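Film 617: Low-Budget Horror
Unit 4 handout: The Road and the Wrong House
Revised July 2024

Reading for this unit is the chapter on rural horror in the course packet. Watch Widcombe before class. Femby is optional but will come up.

1. The basic setup

Most of the films in this unit begin with people in a car. They are on the way to somewhere else, and the place where things go wrong is a place they had no plan to visit. The car matters for two practical reasons. It is a cheap set, and it keeps the whole cast within arm's length of each other while we learn who gets along with whom.

Widcombe spends its first 20 minutes in the car. Note how little we are told about the characters' jobs or families. We learn who drives, who pays for gas and who wants to turn back. When the group splits up later, the arguments from the car decide who goes with whom.

2. The pursuer

Keep two types apart in your notes.

The faceless pursuer is a vehicle or a shape. We never see the driver in the first half of Ghauri, and the sound mix does most of the work: engine noise drops out completely before each attack.

The household pursuer is a family or small group with rules of its own. Femby has dinner scenes, chores and a quarrel over a bedroom. The horror comes from how ordinary the routine is to the people in it.

Some films start with the first type and switch to the second. Mark the scene where the switch happens. It usually falls near the midpoint, and a lot of viewers lose interest there. Be ready to say whether you did.

3. Holding back

A small budget limits how much can be shown. Lenari has up to four effects shots in total, depending on what you count, and all of them come after the first hour. Before that the film uses doors, off-screen sound and the faces of people listening.

Compare the barn scene in Lenari with the cellar scene in Femby. Where is the camera placed? How long before we see what the character sees?

4. Machines in horror

We return to this in November with the science fiction unit. For now, think about the truck in Ghauri as a machine that seems to act by itself, and about what changes once a driver steps down from it.

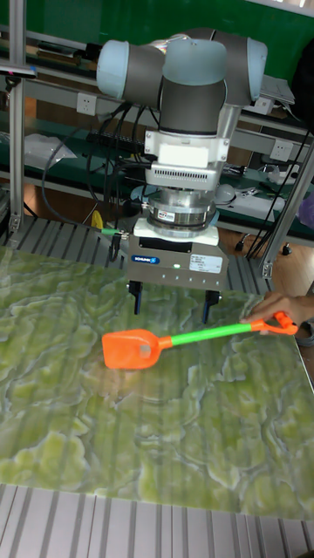

Robot arm with a two-finger gripper over a work table.

For class

Write one page on a single scene from Widcombe. Pick a scene without violence. Describe the order of shots, then the sound, then what the audience knows that the characters don't. Plot summary does not count toward the page.

Bring a printed copy.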